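Section 4. Making Up the Bed

Before you start

You have the frame standing, the slats in and the mattress on top, so the heavy part of the Renell bed is behind you and we can move on to the part most people look forward to. Please take a few minutes to read the whole section through once before you open the linen bag. It isn't difficult at all, but a duvet that goes in the wrong way round has to come all the way out again, and on a warm evening that can test anyone's patience (it has certainly tested ours!).

You will need:
The Renell mattress, 203 cm long
The Skurel fitted sheet
The duvet and its striped cover, 200 cm long
Two pillows and pillowcases
A blanket or throw of your own, if you like one

Note: Cut the linen bag open along the paper strip, using your fingers and no knife. We have mended more than one cover for customers who were in a hurry.

4.1 The fitted sheet

1. Shake the sheet out and find the corner with the sewn-in label. It belongs at the foot, on the left as you stand facing the headboard.

2. Hook that corner over the mattress first, then go to the corner diagonally opposite. The last two will feel snug. Lift the mattress a little with one hand and pull the elastic well under with the other.

3. Smooth the sheet from the middle outward with flat hands.

Caution: When you lift a mattress corner, keep your fingers out from between the slats and the side rail.

4.2 The duvet and its cover

4. Turn the cover inside out and lay it on the bed with the opening at the foot. Lay the duvet on top of it and tie the tapes at all the corners. A simple bow is plenty, and you will be glad of it on laundry day.

5. Reach inside, take hold of the two far corners through the fabric, and turn the whole thing right side out over the duvet. Give it a good shake, walk around to the foot and shake it again from there.

6. Close the buttons, starting in the middle.

7. Turn the duvet so that the mustard-yellow band lies at the head of the bed, with the pale blue and slate-blue stripes below it. Pull it level on both sides. Small wrinkles in the pale blue are normal in a new cover and ease out with use, so there is no need to iron it on the bed.

8. Lay your blanket across the near end, leaving the stripes showing above it. Dark colors sit very nicely against the blues, and a few soft folds suit it better than a hard crease.

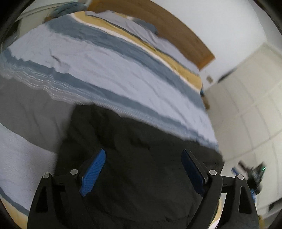

9. Plump the pillows, slip on their cases and set them against the headboard with the open ends facing the middle of the bed.

4.3 Washing and putting away

Wash the cover inside out with the buttons closed, and keep it apart from dark blankets for the first two washes. If you change to lighter bedding in April, as many households do, fold the duvet loosely into its bag and leave the bag unzipped by an inch or two so the filling can breathe.

Spare tapes and buttons can be ordered from Rinaldi under part number 81. Please mention the size of your bed when you write, and Settimio Bassi in the parts room will send them on to you.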